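Sorting a mixed box of hardware, how do you do it?

manbridge_mo
Finally tackling my garage stash this Monday! I dump everything out on a big white surface and sort into yellow bins, with a shallow tray in the middle for the oddballs. Love it.

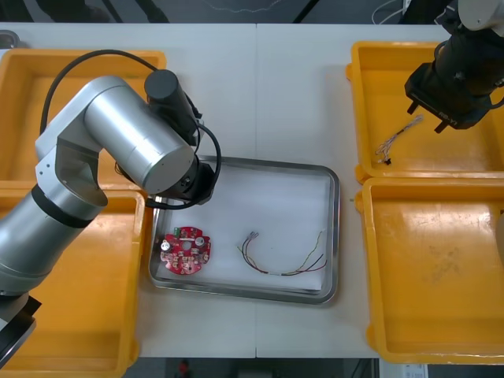 Re: Sorting a mixed box of hardware
zaki50
Bins are great, but sort by thread first! Length can wait.

drirkholm_fan
Disagree, zaki50. Length first, always. I did 2 coffee cans in some 60 minutes that way, and it was kind of fun. Keep the shiny chrome pieces away from the rusty stuff, though,

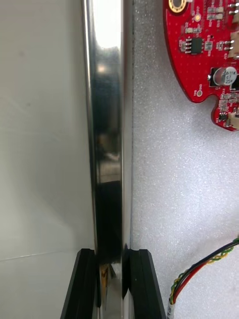 and wrap them in an old T-shirt so they don't scratch each other up.

zaki50
OK, the T-shirt tip is a good one. Still thread first!

manbridge_mo
Trying both. Bin three is already full of washers!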